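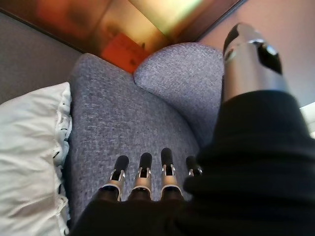
Labelling Hand-to-Furniture Contact in Wrist-Camera Recordings

This guide sets out the procedure used at the Sakano Laboratory, Clesar, for labelling contact between a multi-fingered robotic hand and soft furnishings. It is intended for annotators and graduate students who are preparing recordings for training or evaluating a contact estimator. Readers are expected to have access to the Grastari annotation tool and to have completed the laboratory's data-handling orientation.

The method uses the wrist camera alone. Fingertip force readings, where they exist, are held back until the visual labels have been closed, and are then used to measure agreement.

Before you begin

You will need:

A recording exported from Grastari with its time index intact
The calibration file for the hand used in that recording
The current label schema
A monitor with adjustable brightness

Confirm that the recording opens at its original rate. Files that have been resampled should be returned to the data coordinator and must not be labelled. Set the monitor to the laboratory's reference brightness and leave it there for the whole session, including any second pass.

Step 1. Establish which digits can be labelled

Open the first frame and record the state of each digit as visible, partly hidden or hidden. The thumb is entered separately from the four fingers. A digit is partly hidden when any portion of its tip segment is covered by another part of the hand, by the sleeve or glove, or by an object in the room.

The fabric covering calls for particular attention. In many wrist views it takes up a large share of the picture, and a finger at the end of the row may show only its tip and a narrow strip of the joint behind it. Such a finger remains eligible for labelling provided that the tip can be followed. If the tip is lost, mark the digit as hidden and do not estimate its position from its neighbours.

Repeat this entry whenever the state of any digit changes.

Step 2. Define the surfaces

Draw one region for each surface that the hand could reach during the recording. For an armchair, the seat, the back and each armrest are separate regions wherever a crease or a clear change in curvature divides them. Where the division cannot be found with confidence, use a single region and select the "undivided" attribute.

A pillow or cushion lying loose on a chair is always its own region. Trim, fringe and ruffles belong to the pillow and should be enclosed by its outline. Do not trace individual folds.

Regions are drawn on the first frame and propagated by the tool. Check the propagated outline every 300 frames and correct it by hand if it has drifted onto a neighbouring surface. Drift is most common where the upholstery and the floor covering are close in tone, as with a grey chair on grey carpet.

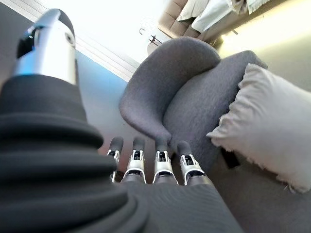 Prepared by the Sakano Laboratory Annotation Group, Clesar
Last revised Dec 23, 2023

Step 3. Assign a proximity class

For each visible or partly hidden digit, assign one of the following classes to every labelled frame.

Clear: background or a shaded gap can be seen between the tip and the nearest surface.
Near: the tip overlaps a surface in the image, and no deformation of that surface is visible.
Contact: the surface is visibly deformed at the tip.
Undetermined: the tip overlaps a surface, and deformation cannot be judged.

The class "Near" covers a wide range of true distances. A fingertip that appears to meet the lower edge of an armchair in a single frame may still be some way in front of it. Extended fingers pointing toward the base of a chair, as in the view ahead of this section, should not be entered as "Contact" on the strength of overlap alone. Move forward and backward through the recording and look for displacement of the upholstery before changing the class.

Shadow may be used as supporting evidence. It may not be used as the only evidence, particularly beneath a curved base, where dark areas are present whether or not the hand is close.

Step 4. Treat reflective segments with caution

Polished metal segments carry reflections of the room, and these shift as the wrist turns. A moving highlight on the thumb can be mistaken for movement of the thumb itself. Track the outline of the segment and the position of its cap, and disregard the pattern on its surface.

Bright regions in the background may also affect exposure. When part of the view is washed out, apply the "overexposed" attribute to that portion of the recording. The attribute does not prevent labelling of digits that remain legible in front of darker upholstery. Coloured lighting does not require an attribute unless it obscures a tip.

Step 5. Complete the second pass

Every recording is labelled in 2 passes. The second is carried out by a different annotator, who works from the recording and the surface regions only. Proximity classes from the first pass remain locked in Grastari until the second has been submitted.

Disagreements are listed automatically. Those between "Near" and "Undetermined" are resolved as "Undetermined". Those involving "Contact" are referred to an adjudicator, who enters a short written reason. "Looks closer" is not an acceptable reason; the entry must name the surface and state the deformation observed.

Step 6. Export and compare

Export the closed labels with the region file and the calibration file in one package. The comparison script will then align the visual labels with any fingertip force readings and report agreement by digit and by surface.

Result of the October evaluation

The procedure was evaluated in October on 2149 labelled segments. Of these, 700 contained at least one frame classed as "Contact" by the adjudicated labels. Agreement with the force readings was strongest for flat seat surfaces and weakest for loose pillows, where light contact produced creases that annotators could not separate from those already present. The thumb was classed as "Undetermined" more often than any finger.

An estimator trained with the "Undetermined" frames masked out produced fewer false contacts than one trained with those frames assigned to "Near". The laboratory has therefore retained the class in the schema. The evaluation did not include leather or other smooth coverings, and the results should not be applied to them.

Common errors

Outline placed on the glove. The dark fabric of the glove and a dark fingertip can merge at low brightness. Verify the monitor setting before correcting the outline.

Armrest and back exchanged. When the wrist rolls, a chair may appear tilted and its parts may change sides in the view. Region names follow the chair and do not change with the orientation of the camera.

Digit numbering reversed. Number the fingers outward from the thumb, using the Hwang convention, regardless of their left-to-right order on screen.

Related documents

Hwang convention for digit numbering, laboratory edition
Grastari region propagation: settings and limits
Adjudicator's guide to written reasons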